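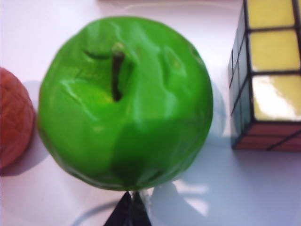
A finger of the arm at the green apple, with a puzzle cube close by on the right.

Features | Projects | Classes | Back issues | Subscribe

Crowded Table, One Arm: The Kaewkla Club Prepares for Branard

Last updated: December

The students in the Kaewkla robotics club began the term with a plan to sort fruit. By the fourth week they had dropped the sorting and kept the fruit. The part that gave them trouble was getting the gripper down next to an object without hitting the object beside it.

That is now the project. The club has 19 members, one arm, and a place in the student class at Branard, a competition in which each team gets a table of household items and a list of moves to carry out. A typical move reads "pick up the apple and set it to the left of the cube." Points come off for every neighboring item that shifts. The rules allow teams to train on any objects they like, but the final layout is handed over at the table.

Samran Sangkhawat, who teaches the class attached to the club, sets the practice layouts. He favors mixed shapes: something round and glossy, something square, a soft pack of tissues, a phone lying flat. Each asks for a different approach. A round object can roll if one finger arrives before the other. A tissue pack deforms, so the width at which the fingers close is hard to predict. A phone offers very little height to grip, and the fingertips have to come down close to the tabletop without pressing into it.

The students record their training runs by guiding the arm through the task and saving the joint positions together with the camera images. Wiroj Paisan wrote the program that handles the recordings, called Zondik. It lines up the images with the motion data, marks the moment the gripper begins to close, and puts each run in a queue for review. Two students look at every run. If they disagree, it goes to a third.

So far the club has recorded 1290 runs and kept 976. Most of the rejected ones were thrown out for timing faults: the images and the motion data had drifted apart by more than the limit Paisan set in Zondik. The rest were hesitant runs in which the operator stopped halfway, changed the angle, and went in again. Sangkhawat wanted to keep those. The students voted to leave them out until after Branard. 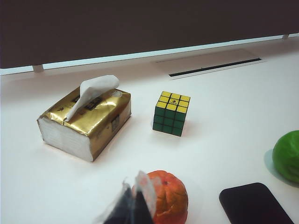 The wrist camera is what makes close work possible, and it is also the source of most of the arguments. At a distance it gives a usable layout of the table. Near an object, the object fills the image and its neighbors slide off the sides, and focus gets worse as the range drops. Paisan's group tried using the wrist view alone for a set of 301 runs. The resulting model reached well toward single items and badly toward items in a cluster. The next version took in a fixed view of the table as well, and the number of bumped neighbors fell in practice.

Adding the second view had a cost. The arm itself blocks part of the table during a reach, and its shadow moves across the surface. An early model had learned to slow down at the shadow's edge. The students dealt with this by recording at different times of day and changing which lights were on.

The fingertips are the other open question. The current pair tapers to a point, which suits narrow gaps. A wider pair, cut by the second-year students and known as the Esard tips, holds round objects better but needs more clearance on each side. Branard permits one tip change per round. The club has not decided whether the change is worth the time it takes.

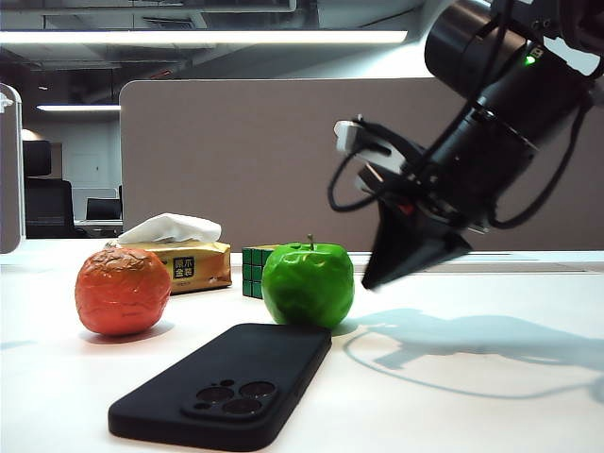
Does a new member need to know how to program?

New members start as operators and reviewers, and neither job calls for code. Students who want to work on Zondik usually move over in their second term, after they have reviewed enough runs to know what a bad one looks like.

Practice is held on Monday at 4:30 p.m. The first half hour goes to checking the cables and the camera mounts, and the layout is set after that. Sangkhawat does not announce it in advance.

Contact the editors | Copyright, all rights reserved | Back to top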